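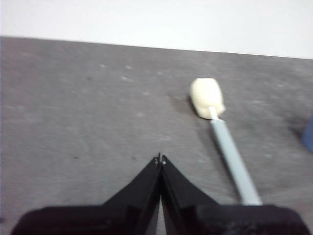

Picture: Efe Okeke. Free to use with this release.

**Cladmont bus users question "improved" timetable**

11 January 2018

Cladmont Bus Users has asked Fetell to publish the passenger figures behind its new timetable, which cuts the evening service to Biwott from eight buses to two.

Fetell calls the change an improvement and says it follows a survey of 1,021 passengers. The group has asked twice where and when people were surveyed. It has had a leaflet in reply.

"If they asked people at ten in the morning whether they use the evening bus, I can guess what they were told," said Mwajuma Mollel, who chairs the group. "We might be wrong. Show us the numbers and we'll say so."

Fetell has also promised a review in May. Members remember the last review, when the Sillodier stop was to be kept "under close watch" - it closed a month later.

A single fare from Cladmont to Biwott goes up by 50p under the same plan. The group has seen no reason given for that.

Copies of the letters sent to Fetell are available on request.

Press contact: Musyoka Mwakyusa, Cladmont Bus Users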